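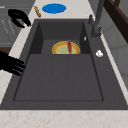
Vol. 47, No. 6

Grisden to Raise Water Rates in Two Steps

Grisden households will pay more for water starting this fall after the town council voted 4 to 2 to approve a new rate schedule on July 15, 2025.

The increase comes in two parts. The first shows up on October bills and adds $6 a month for a typical home. The second, set for next March, changes how heavy users are charged, with a higher price for water used above a monthly limit. Homes that stay under the limit will see no change in March.

Most of the money will go to replacing the main under Forsyth Street, which was laid 47 years ago and broke twice last winter. The second break left homes between the library and the rail crossing without water overnight. Work on the street is expected to begin in the spring, with one lane kept open to traffic.

Council member Vimala Gounder, who voted for the schedule, said the town had put the job off too long. "We have been paying overtime crews to patch the same pipe," she said. "That money is gone and the pipe is still old."

Gopinath Murthy voted against it. He said he supports the new main but wanted the cost spread over a longer loan – an option the water department had priced and advised against.

The town will also mail each customer a packet of dye tablets for finding toilet leaks, along with a form for a free faucet aerator. Forms can be returned with a bill or left at the counter in town hall.

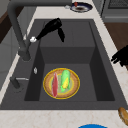 Jagadeesh Pisharody told the council that his own bill had already gone up last year and asked why renters, who often cannot replace an old toilet or faucet themselves, should pay the higher price when a fixture leaks. The water department said it would bring a proposal on leak credits to the next meeting.

Customers who have trouble paying can ask the billing office for a payment plan before the October bills go out.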